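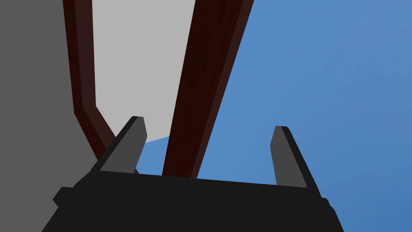 Un día de puertas abiertas entre brazos que todavía no existen

La empresa Tevlow abrió en febrero su taller de simulación a los lectores de esta revista y a estudiantes de formación profesional. La visita empieza en una sala larga del segundo piso, con mesas, pantallas y una pizarra llena de correcciones a medio borrar. Allí se prepara Vururik, el programa con el que la casa ensaya los movimientos de sus brazos antes de mandarlos al taller de abajo.

Los asistentes se repartieron en grupos de 12 personas. A cada grupo le tocó un puesto y un técnico, y a cada puesto una tarea distinta. El nuestro trabajaba con muebles: el brazo debía acercarse a una estructura de barras de madera sin chocar con ella, colocar la pinza y cerrarla en el punto indicado. Todo ocurre dentro del ordenador. La madera tiene veta, pero los fondos son planos, de color liso o casi liso, y se ven desde muy cerca, con la pinza de dos dedos en primer término.

Según explicó el técnico, ese punto de vista es el que más cuesta al principio. Quien maneja el brazo pierde de vista el conjunto y solo ve los dedos y lo que queda detrás. Una barra inclinada puede parecer más próxima de lo que está. Por eso el puesto tiene una segunda pantalla con una vista general, que durante los primeros intentos se deja encendida y después se apaga.

El manejo se hace con un mando pequeño, parecido al de una consola. Una palanca desplaza la muñeca y la otra la gira; el gatillo abre y cierra los dedos. El movimiento es lento a propósito. En la demostración, varios visitantes apretaron el gatillo antes de tiempo y cerraron la pinza en el aire. El programa no avisa con ningún sonido. Se anota el intento, se vuelve al principio y le toca al siguiente.

Tevlow guarda todos los intentos, también los fallidos. En la jornada se registraron 433, que se suman a los 3,579 que ya había en el archivo de esta tarea. Con ese material se ajusta el control automático, que es la segunda parte de la visita: el mismo ejercicio, sin nadie al mando. El brazo simulado se acerca, se detiene, corrige el ángulo y vuelve a avanzar. En nuestra presencia repitió la maniobra 4 veces. En la tercera rozó una barra y el técnico la dio por perdida.

La comparación con el taller llegó después del café. En la planta baja hay un brazo Dobos montado sobre una bancada, protegido por una mampara. Los visitantes pudieron verlo trabajar, pero no tocarlo. Repetía una versión sencilla del ejercicio con un listón sujeto por los extremos. La diferencia se nota enseguida: el motor hace ruido, el cable de la muñeca se balancea y el listón cede un poco cuando los dedos lo aprietan. Nada de eso aparece en la simulación, o aparece a medias. Los técnicos dedican buena parte de la semana a decidir qué detalles vale la pena incluir y cuáles solo harían más lento el programa.

Entre las preguntas del público hubo una sobre el empleo y varias sobre el precio, que la empresa prefirió no dar. Los estudiantes preguntaron sobre todo por las prácticas. Tevlow acoge alumnos en el puesto de simulación y, si terminan el periodo, los pasa a la planta baja. Se pide dibujo técnico y algo de programación.

El primer cliente del sistema será Pelon, fabricante de sillas y mesas auxiliares, que quiere emplearlo en el montaje de patas y travesaños. La prueba en su nave aún no tiene fecha. Mientras tanto, los puestos del segundo piso siguen ocupados casi todo el día.

La próxima visita admite inscripciones en la recepción de la empresa. Se recomienda calzado cerrado para bajar al taller.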